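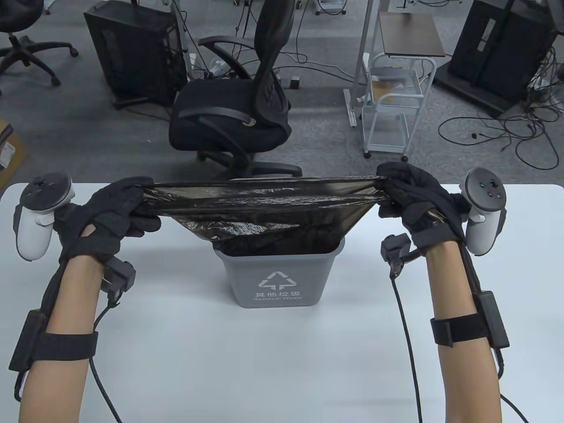

Dernière modification de la page : samedi 26 janvier 2019, par Kofi Sulemana

Atelier > Cahiers > Règles maison > Clondasow

Cahier de Clondasow, entrée de fin de playtest

J'écris ces notes pour moi et pour ceux de la table qui veulent suivre. Hier soir nous avons testé la nouvelle règle de voyage, celle qui remplace les rencontres aléatoires entre Stollden et la côte. Quatre joueurs, trois heures, une seule pause.

Rappel de l'ancienne version (novembre) : un jet par jour de marche, avec un dé à 20 faces, et une rencontre sur 17 ou plus. Les joueurs s'ennuyaient. Ils faisaient le jet, je lisais la table, on combattait deux loups et on recommençait.

Nouvelle version : le groupe possède une réserve de Vivres, 25 points au départ. Chaque étape coûte entre un et six points selon le terrain. Quand la réserve tombe à zéro, chaque personnage prend une Fatigue par étape. On peut regagner des Vivres par la chasse, mais la chasse avance l'horloge de Granley d'une case.

Ce que j'ai noté pendant la partie :

- Le col a coûté six points et la table est devenue silencieuse. C'est le bon coût, je le garde.
- La chasse est trop facile. Pacheco (le rôdeur) réussit presque toujours avec son bonus. Essayer la difficulté 15 au lieu de 12.
- L'horloge de Granley a huit cases, on en a rempli cinq. Les joueurs la regardaient souvent, donc elle doit rester visible au milieu de la table.
- J'ai oublié deux fois de compter la mule. Il faut écrire sur la fiche du groupe que la mule mange aussi.
- Question restée ouverte : est-ce que la Fatigue s'enlève avec une nuit à l'auberge, ou seulement avec deux ? J'ai dit une nuit, par improvisation. Je ne suis pas sûr.

Le problème plus sérieux est l'or. Le groupe est arrivé à la côte avec 653 pièces, et la barque que je voulais inaccessible en coûte 600. Ils l'ont achetée tout de suite, avant même de parler au passeur, qui avait pourtant une page entière de dialogue. Je peux augmenter le prix dans le document, mais pour cette table c'est fait, ils ont la barque. Je vais donc préparer l'île une séance plus tôt que prévu et déplacer le passeur là-bas, comme naufragé.

Pour la prochaine fois :

1. Refaire la table des terrains, le marais et la forêt dense ont le même coût par erreur.
2. Corriger la fiche du groupe (mule, Vivres, Fatigue).
3. Écrire trois lieux pour l'île, pas plus.
4. Demander à la table si l'horloge est stressante ou agréable. Deux joueurs m'ont donné des réponses contraires en partant.

Les corrections se font directement dans cette page, avec vos initiales s'il vous plaît.

Ce site utilise des cookies pour mémoriser votre session. En continuant votre visite, vous acceptez leur utilisation.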